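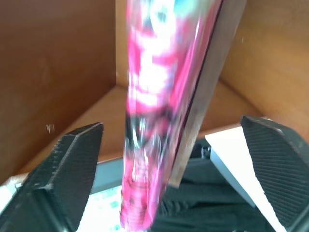 The tall pink box in its wooden cubby, top shelf question still open (item 2)

Minutes, Laizer shared pantry and shelves meeting, 20 July 2018

There: Zawadi Mugo, Kheri Lema, Faraji Nyamweya, Chepkoech Mussa and me (Þröstur Briem, typing with one hand because I was also eating). We started ten minutes late, my fault, I had the key!

1. Last time's notes. Chepkoech says I wrote down that she would buy shelf liner, and she says she only said she'd look at the price. Changed. Otherwise fine.

2. Tall boxes. This took up half the evening, so bear with me. Zawadi wants everything tall standing up with the front facing out, so you can find the pink one without pulling out five others first. Faraji would lay them flat, because they lean and then they go over (he had one land on his foot in June and we heard about that again). Kheri asked if we could keep them upright but with something heavy on each side, and I liked that a lot, so I'm writing it down as the plan. We try it until the end of July. Faraji agreed but wants it noted that he still prefers flat. Noted, Faraji!

3. The wood. I love the warm brown of those cubbies and I don't want them painted. Chepkoech would go white so it's brighter in the back corners. We voted, four to one against paint, and she took it very well. Kheri will wipe the inside walls down with a damp cloth and nothing stronger, please, after what the Cokedico spray did to the kitchen counter.

4. Labels. Zawadi has 24 blank ones left over from the Gesatberg move and will bring them. Big letters on the shelf edge, name of the thing and the month it was opened. I said I'd do the writing, then everybody looked at my handwriting in the sign-in book, so Chepkoech is doing the writing.

5. Money. We have 335 in the tin. Zelitz wants more than that for the second shelf unit, even with the discount, so we wait. Faraji will ask if they have one with a scratch on it that they'd let go for less.

6. Anything else. Somebody has been putting half-empty cereal bags back without a clip. Clips are in the drawer under the kettle, there are plenty, please use them.

To do before we meet again:
Kheri: heavy things for the sides, wiping down
Zawadi: labels
Chepkoech: writing the labels, price of shelf liner
Faraji: call Zelitz
Me: get a second key cut

Next meeting is at Kheri's place, and she's making soup.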